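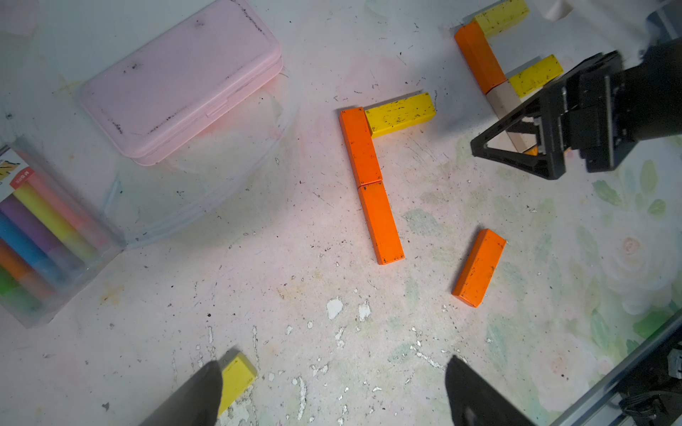 Stirnetti two-arm kit, wrist camera version - worth 559?

gunhild_b
Posted 2025-01-06

Second week with the kit. Block handling on the light grey bench is mostly fine. Where an orange and a yellow block lie touching, the pick routine treats the pair as one object and aims for the middle of it. Default thresholds, firmware as shipped. Has anyone got past this without retraining?

varghese_owner
Two orange blocks end to end are worse. The seam is too thin for the stock segmentation. Drop the edge threshold to 14 and try again.

gunhild_b
Tried 17 and 14. At 14 it splits the long bar but also picks up the dirt specks on the block faces as edges.

HJacobs
Clean the blocks, then. And the bench, it's covered in scuffs.

gunhild_b
The product page says "tolerates worn surfaces". I shouldn't have to.

HJacobs
It says tolerates, it doesn't say ignores. For 559 I think the arms are good value and the software is a demo.

pokosbridge_lab
Disagree on the arms. Ours had play in the wrist joint after 1,000 cycles and Harnport wanted the whole unit back - no spares sold separately. The segmentation can at least be replaced.

varghese_owner
Which gripper fingers? The older ones were softer.

pokosbridge_lab
Black, triangular, open in the middle. Will check the part number in February when it comes back.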